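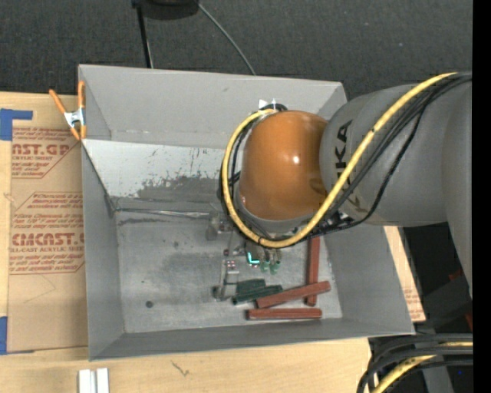
5. Experiments on the real bin

5.1 Setting

Everything up to this point was measured in simulation, where bins have perfectly flat floors and blocks stay where physics last put them. We now turn to a metal bin with neither of those manners. The question is whether Mostach, trained as described in Section 4, still picks sensible grasps when the blocks lie against each other and the arm has to work close to steep sides.

The test objects are plain blocks in two colours. They were chosen because they are dull. A block has an obvious pair of faces to grip, its shape is known in advance, and any failure to pick it up can't be blamed on the object being interesting. What makes the task hard is the company a block keeps. Figure 4 shows the kind of arrangement we mean: one red bar lies across the lower part of another, with its end next to a green bar, so that a gripper going in for any of the three has to find room for its fingers between neighbours. In the clutter score of Section 3.2 such a layout sits in the upper middle of the range. The layouts at the very top of the range look far less alarming to a person and are a good deal worse for a robot, being mostly blocks laid neatly side by side.

Each trial begins with a layout tipped in from a tray. The policy proposes a grasp, the arm carries it out, and the trial ends when the chosen block is either held clear of the bin rim or not. We allow no second try. Earlier work has often allowed several, and a policy that pokes at a pile for long enough will end up with something in its fingers.

5.2 Baselines

We compare against two methods. The first, Varkberg, scores grasps from depth alone and was designed for parcels. We retrained it on our simulated blocks with the settings its authors advise, and then again with settings that work. The second, which we call Nearest, picks the highest block and closes the gripper across its narrow side. Nearest has no learned parts and took an afternoon to write. We include it since a paper on learned grasping ought to show that the learning was worth the electricity.

Each of the three methods was given 400 trials at our Tusby site, with the order shuffled so that no method had the bin to itself for a whole day. This mattered more than we expected. In a pilot run in March we had tested the methods one after another, and whichever went last did best, for reasons we put down to the fingertips wearing in. Those results flattered us and have been thrown away, with some regret.

5.3 Results

Mostach picked up the chosen block in just over four fifths of its trials. Varkberg managed a little under two thirds. Nearest managed slightly more than Varkberg, a result we checked twice and would have checked a third time had the gripper not been needed elsewhere. On sparse layouts, where no block touches another, the three methods can't be told apart and we suggest that no more papers be written about that case.

The gap opens when blocks touch. Here Nearest tends to push one finger down on top of a neighbour, and the force limit stops the arm. Varkberg finds the gaps well enough but likes to grip long bars near one end, after which they swing and catch on something. Mostach makes both mistakes less often. It also makes one of its own: given a bar lying close to a wall, it will sometimes drag the bar sideways into open floor and then count itself finished, with the block moved and still very much in the bin. We scored every one of these as a failure. They account for roughly a third of all the failures Mostach had.

We believe the cause is the pre-grasp reward in Section 4.3, which pays the policy for making room. In simulation the payment was small next to the reward for lifting. On the real bin, where lifts near the wall fail more often, a small sure payment seems to be worth more than a large doubtful one. Lowering the reward removes the habit and also removes most of the gain on touching blocks, so we have left it alone.

5.4 How much simulation is enough

To see what the simulated data buys, we retrained Mostach on smaller sets of scenes and ran each version on the same layouts. With 100 scenes the policy is no better than Nearest. Performance climbs steadily up to 2000 scenes and then stops. Adding more changed nothing we could measure, though it did change the length of the queue for the cluster.

Variety mattered more than amount. A version trained with bin walls at a single angle did badly on the real bin even with the full set, keeping well away from the sloping sides and leaving any block near them untouched. Letting the wall angle vary by up to 7 degrees in training put this right. We had also varied the colour of the floor, the lighting and the scuffing of the metal, all at some cost in artist time. Removing all of these made no clear difference to the success rate. Our floor has smudges and pale scratches in quantity, and the policy appears not to care about any of them.

5.5 Limits

All trials used one arm, one gripper and one bin. Khurana, the planner that turns a proposed grasp into arm motion, refused a small share of grasps from every method because the wrist would have come too near the rim. We counted a refusal as a failure of the method that asked for the grasp. This is harsh on Varkberg, which knows nothing of wrists - but then it was going to be used on a robot that has one. Counting refusals separately narrows the gap between Varkberg and Mostach slightly and leaves the order of the other two as it was.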